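What the arm changed on our bench
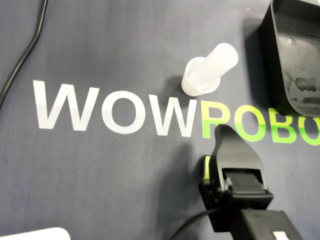
Returns and Refurb, Tillham Works

Sunday, April 26, 2026

I have been meaning to write this one up for weeks, and it keeps getting longer in my head, so I'm just going to start with the cups.

If you have never worked in refurb, you have no idea how many small plastic parts come through a place like ours. We take back the Plellero countertop drink units, strip them, clean what can be cleaned, and put the good parts back into stock. Every unit has a white translucent cup in it, the kind with a wide short end and a narrower tube, and every cup has to come off the mat and go in a bin. Last year we did it all by hand. You pick it up, you look at it, you drop it, you reach for the next one. Nothing hard about it! But do that for a whole shift and your thumb starts talking to you by lunch.

We got the arm in October. It sits at the end of bench two on one of those dark gray mats with WOWROBO printed across it in white and green, and a black bin goes up by the far corner. I was the one who got asked to learn it, mostly (I think) because I had complained the loudest about my thumb.

So, the learning. You don't type much. You show it the job over and over, guiding it through each grab, and it builds up a way of doing the job from what you showed it. We did 200 the first week and I thought we'd be done. Ha. It could pick up a cup lying nice and square in the middle of the mat, and it was hopeless with a cup on its side pointing some odd way, which is how most of them land when you tip them out of the tray. By the time it was good enough to leave alone for a few minutes, we had shown it 2,960. I know the number because it goes up on the whiteboard every Friday and somebody draws a little cup next to it.

I love this part of the job, and I didn't expect to. You start to notice what your own hands do. I have sorted cups for years and I could not have told you that I go for the narrow end when it's leaning away from me and the rim when it's leaning toward me. I just did it. Then you have to show a gripper how to do it and suddenly you're standing there moving very slowly, thinking about which side of a cup is easier to pinch. The frosted plastic is slippery too, so if you grab too near the rounded end it squirts out like a watermelon seed. We lost a few under the shelving that way and I'm fairly sure they're still there.

What has changed for the people, then. There are 11 of us on the floor, the same as before it came, and I want to put that near the top for anyone reading this from the Jasgate site, where I hear you are getting yours this summer and some of you are worried. I was worried too. I asked straight out in the first meeting whether hours were going to be cut, and the answer was no, and so far it has been no. I can't promise what happens in two years. I can tell you what my weeks look like now.

I used to spend about half of every shift on cups and caps. Now I spend maybe an hour a day on them, and most of that is tipping out trays, clearing the ones the arm can't get, and swapping the bin. The rest of the time I'm on pump repair, which used to belong to two people who were always behind. I'd asked to be trained on pumps before and there was never any slack for it. Now there is! I can rebuild one start to finish, and I found out I'm good at the fiddly gasket that everybody else hates.

It isn't all sunshine. The floor is quieter, and I miss some of that noise. Four of us used to stand around bench two sorting and talking, and that was where you heard whose kid had made the team and which microwave was broken. Pump repair is a heads-down kind of job. We've started taking the morning break together on purpose, which helps, but it's a planned thing now and it used to be free.

There is also the babysitting. The arm is slow. A person who wants to go home will beat it every single time. Its strength is that it doesn't mind, and it keeps going while you do something else, except when it stops. It stops when the light changes in the afternoon, and it stops if two cups are tangled together. It also goes a bit funny if you shove the bin over a few inches, so we put tape marks down at one point, and then the tape peeled, and then we had a fairly heated conversation about whose turn it was to redo the tape. If you're setting one up, keep the cables tidy, tell the night crew not to borrow the bin, and write down what you changed and when. I skipped that last one for a month and regretted it.

Our best day so far was 722 cups with only a handful left over for us. I was so pleased I took the long way to my car just to tell the people in shipping, who were polite about it.

The other thing I'd push for, if you get any say, is who does the teaching. Ours came with a fellow from Munshi who got it running and was very patient with us, but he had never sorted a cup in his life. The first round of showing was done his way and it was a bit stiff. Once those of us from the bench took over, it got better quickly. We know what a cracked rim feels like, and we know which trays come in dirty. I think that knowledge ought to count for something on paper as well, and I've asked for it to go in our job descriptions. Still waiting to hear on that. The pay question is bound up with it, and I'll write about that when there is something to say.

Next up is caps. They're flat and they stick to the mat, and the gripper slides right over the top of them, so I've been practicing nudging them up against a little ledge first and then pinching. We have a couple of dozen tries recorded and most of them are terrible. I'm having a great time. If anyone at Jasgate or anywhere else has gotten a gripper to pick up something thin and flat, please leave a comment and tell me how you did it, even if it was a silly way. I'm back on the bench tomorrow at seven and I'd like to try it.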